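# Handheld Grippers, Part 2: Lining Up Two Hands Before You Record

Notes for Mon 1 April. Read these before lab if you can, and bring them with you either way.
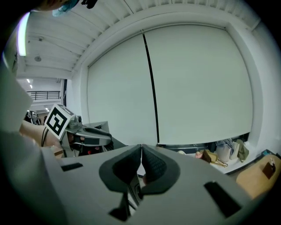
*Two handheld grippers, as viewed from one of them. The marker cube and the small camera module ride on top of the other.*

Last time we got through the one-hand case, and I promised that two hands would be "the same thing twice." I take that back! The math is the same thing twice, sure, but the errors aren't, and most of today is about where they come from.

Quick recap for anyone who was out. We want to teach a robot a task by showing it, with no robot in the room. A person holds a gripper, does the task, and the camera on the gripper records what the gripper sees. From that video (plus motion sensing) we recover where the gripper was at each moment. That path, together with how wide the fingers were open, is what the policy learns to reproduce. If the path is bad, the policy is bad, and no amount of training time is going to rescue you.

## Why two hands is harder

Each gripper works out its own path in its own map. The left one has a perfectly good idea of where it went, and so does the right one, but neither knows where the other is. For a lot of jobs that's a disaster. Think of holding a bag open with one hand and dropping something into it with the other. What matters is the pose of the right hand *relative to* the left, and a small mistake in how the two maps line up goes straight into that number.

There are two common ways to fix it:

- **Shared map.** Walk one gripper through the room first, build a map, and make both grippers find themselves in it.
- **Direct sighting.** Put a marker on one gripper and let the other gripper's camera look at it. One good look gives you the relative pose right there.

I like using both. The shared map carries you through the whole demo, and the sightings tell you how far off it is. The cube in the picture is there for the second job. It's a cube because a flat tag goes edge-on the second you turn your wrist, and then you've got nothing. With a cube, some face is usually turned your way, as long as you know which pattern is on which face and exactly where the cube sits on the gripper.

## The chain, written out

I'm going to use A for the gripper doing the looking and B for the one carrying the cube. You need the pose of B in A's frame. You get there in steps:

1. From A's body to A's camera (fixed, measured once).
2. From A's camera to the marker face (changes every frame, comes from the detector).
3. From the marker face to B's body (fixed, measured once).

Or, for the people who like it compact:

`T_A_B = T_A_cam · T_cam_face · T_face_B`

Please watch the order. Every year somebody flips one of these and gets a pair of hands that drift apart when they should come together. The quick test I use: bring the two grippers close and then move B away, slowly. The distance you compute should grow smoothly. If it shrinks or swings off sideways, invert the middle term and try again.

The lens is the other thing. These are very wide lenses, and straight lines bend a lot (look at the ceiling beams up there, they're a great example). The detector wants straight edges. So undistort first, or at least undistort the corner points, before you solve for pose. Senga Shearer tried skipping this in her project last June and the result looked fine in the middle of the view and fell apart toward the edges, where the bending is worst.

## What we found with Jendus

Jendus is our little alignment tool, the one you'll run in lab. Ingeborg Ackermann and I recorded 200 short two-hand demos and lined each one up three ways: shared map only, sightings only, and the two combined. Then we trained the same policy on each version.

Sightings only was the disappointment. It was great whenever the cube was in view, but people don't hold their hands nicely for the camera. They work! The cube gets covered by a forearm or slides out past the side of the lens, and then you're guessing until it comes back. Shared map only was steadier, but it carried a constant offset in a lot of the demos, a bit like wearing glasses that sit crooked.

Combined did best, and I was surprised by how few sightings it needed. About 5 clean ones per demo got us most of the gain. We had to throw out 11 demos completely, mostly because one gripper lost its place in the map partway through and never got it back.

One caution before you quote me on any of this: all of it came from one room and two people. I'd want to see it repeated at Findstead, where the lighting is worse, before I leaned on it very hard.

## Big blank surfaces

I get asked about this constantly, so let me put it in writing. A wide white screen or a bare wall gives the mapping step very little to hold on to. It tracks corners and texture, and a smooth surface has neither. Objects sitting lower down, railings, light fixtures and ceiling beams all help. When you do your mapping pass, sweep up and down and not only side to side, and don't park the camera on a blank patch while you think about what to do next (I do this all the time, I know).

## For lab

Work in pairs. You'll need the Bedine calibration sheet and a charged pair of grippers.

- Do the mapping pass, then record 3 demos of any two-hand task you like.
- Start each demo by holding B where A can see the cube, and keep still for a slow breath. Do it again at the end.
- Run Jendus with sightings off, save the path, then run it again with sightings on.
- Plot the distance between the hands for both runs on one chart.
- Write a paragraph on the spot where the two lines disagree most. Go back to the video and tell me what was happening there.

That last paragraph is most of the grade. I don't much care if your lines are ugly, I care if you can say why.

Reading for next time is the Keogh chapter on gripper width, sections one and two. Skip the appendix, it uses a different sign convention and you'll only get mad at it.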